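Town Centre Planting Scheme: Maintenance Study, Simeden
Nazmiye Yurt and Čestmír Beneš

3. Method

The study covers 162 planters in the Simeden business district, paid for by a levy on ground-floor premises. Planters were grouped by street and checked in July and again in September. Each was scored for soil depth, plant cover and litter. Watering records came from the contractor, Traston, and were matched to planter numbers by hand.

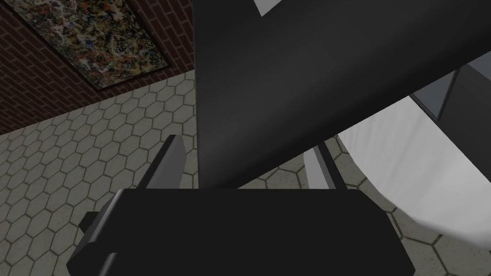
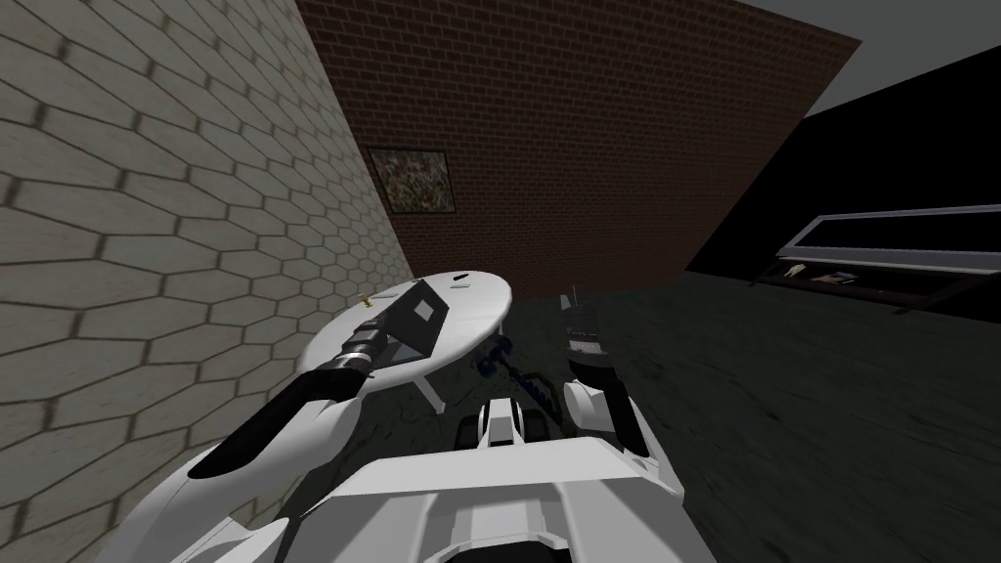
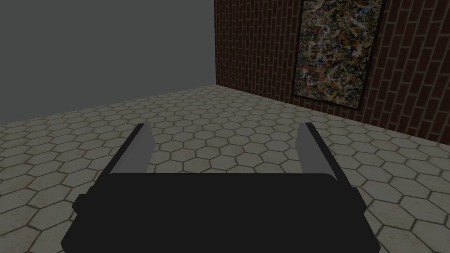
Figure 4. Rendered views, brick wall visible in all three.

4. Results

Traston logged 1171 watering visits over the season. Planters on Güler Street were visited most often, yet plant cover there fell between the two checks. Soil depth was under 30 cm in all of the failed planters — the district's own guidance asks for more. Litter scores did not vary with street width.

Records for 10 planters could not be matched and were left out of Table 2. Barış Sönmez repeated the scoring on Jotden Row without sight of the first results; the two sets agreed except on plant cover.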